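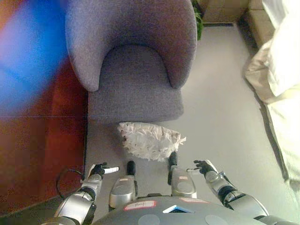 Aris Tub Chair
by Vekmont

Home / Seating / Armchairs / Aris

Choose fabric: see the fabric section on this page
Delivery: made to order, please allow several weeks
Sample card: free, up to five fabrics per household

The Aris is our smallest armchair with a full back. We designed it for people who want to sit well in a room that is not large: a bedroom corner, a landing, the side of a window. The back and the arms are one curved piece, so there is no corner which catches your hip when you pass behind it in the evening.

Corinne Delacroix drew the first version for a guesthouse in Clinduvside, where the rooms were narrow and the owner wanted one good chair in each of them. The guests asked where they can buy it. We made small changes to the seat height and after that we put it in the regular collection, and it has stayed there.

How it sits

The seat is on the firm side. Customers who come from a very soft sofa sometimes find it hard on the first day. The foam needs several weeks of normal use before it gives its final comfort, and we ask you to wait this time before you decide. If you prefer a softer seat from the beginning, order the cushion with the feather wrap. It costs a little more and it must be shaken and turned more often than the foam one.

The back supports you to the middle of the shoulder blades. It does not support the head. For long reading in the evening many people are happy with it, but for sleeping in the chair we recommend the Montoya, which has a high back and a matching footstool.

Tall persons should try the chair before buying, if they can. The seat is not deep, and a person with long legs will sit with the knees a bit high. For short persons it is usually the opposite experience: the feet reach the floor and the back reaches the chair, and this is rare enough in armchairs.

Construction

The frame is solid beech, glued and doweled, with a bent plywood shell for the curve. The seat has webbing under the foam, and the webbing can be replaced. If after years the seat becomes low, do not throw the chair away. Write to us and we will send the webbing with a drawing, or your local upholsterer can do it in one morning.

The legs are short and set back under the seat. They come packed in a cloth bag under the cushion - please look there before you call us that the legs are missing. They turn in by hand, no tool is needed. Felt pads for hard floors are in the same bag. On carpet you should leave the pads off, as they come loose with time and collect hair.

Width: 30 inches
Assembly: legs only
Cushion: loose, can be turned
Cover on cushion: zipped, removable
Cover on frame: fixed

Fabric

We offer the Aris in three groups of fabric.

Group 1 is a flat weave of cotton and linen. It is cool in summer and it shows wrinkles, which some people like. It is the least expensive, and we do not advise it for homes with cats.

Group 2 is a soft weave with a light texture, and it is what most customers take. The gray colors in this group have a little warmth or a little purple in them, and they change much between morning and lamp light. A gray that looks plain on the screen can look almost lilac next to a beige carpet. For this reason please order the sample card first, put it on the floor in the place where the chair will stand, and look at it at two different times of the day.

Group 3 is wool. It is warm, it keeps its shape very well and small spills stay on top of it for a moment before they go in. We keep only five colors of it.

If you send us your own fabric, you need a piece without a large pattern. Stripes are difficult on the curved back. Our upholsterer Rafferty Okafor has done it, but he asks more time for it and the lines will never meet perfectly at the front of the arms.

Care

Vacuum the chair with the soft brush, also in the gap between cushion and back, where the crumbs go. Turn the cushion when you vacuum, so both sides wear the same. Do not put the chair directly in front of a radiator. Strong sun takes color from every fabric, from the darker ones faster.

For a spill, press with a dry white cloth and do not rub. When this is not enough, use cool water with a drop of mild soap, and work from the outside of the stain to the middle. The cushion cover in group 1 and group 2 may be washed cold by machine. Close the zipper before, and put the cover back when it is still a little damp - it will go on easier and dry without wrinkles. Wool covers go to the dry cleaner.

Small balls of fiber may appear on the seat in the first months. It is not a defect. A fabric shaver removes them, and they come less and less.

Delivery and returns

The chair comes in one box, fully upholstered. Please measure your door before ordering, and the turn of the stairs also. The width of the Aris cannot be made smaller, but without legs it goes through most doors when it is carried on its side.

We deliver to the room, not only to the door. The driver will call you the day before. Saturday delivery is possible in the area of Clinduvside, with no extra cost on orders over $1000.

You may return a chair from our standard fabrics if it is unused and in its box. A chair made in your own fabric cannot be returned. If something arrived damaged, take photos before you unpack more, and send them to Delphine Kasprzak in customer service. She will answer you on the same or the next working day.

Price

Group 1: $900
Group 2: $1000
Group 3: please ask
Feather wrap for cushion: please ask

Customer comments

"I have waited longer than promised, nine weeks, but the chair is very good. The stitching on the back is clean, also where it goes to the wall." - Fitzgerald Kapoor

"We bought two for the bedroom. My wife finds it perfect, for me it is a little low. The color was exactly like the sample." - Rafferty Quintanilla

"Good chair, heavy box. Ask for help on the stairs." - verified buyer

Questions we receive often

Can the Aris have a swivel base?
No. We tried it and the chair became too high for its size.

Is a new cover for the cushion sold separately?
Yes, in all colors which are still in the collection. Tell us the month of your order, so we can cut from a roll that is near in shade. A small difference to the old fabric must be expected.

Does it fit under a desk?
The arms are too high for a normal desk. Please look at the dining chairs.

Where can I try it?
In our showroom in Clinduvside, Tuesday to Saturday. There is one Aris with foam and one with the feather wrap, side by side. In October we close for stock counting, and the dates are written on the contact page.

Goes with the Aris: Montoya footstool, round side table, wool throw in natural white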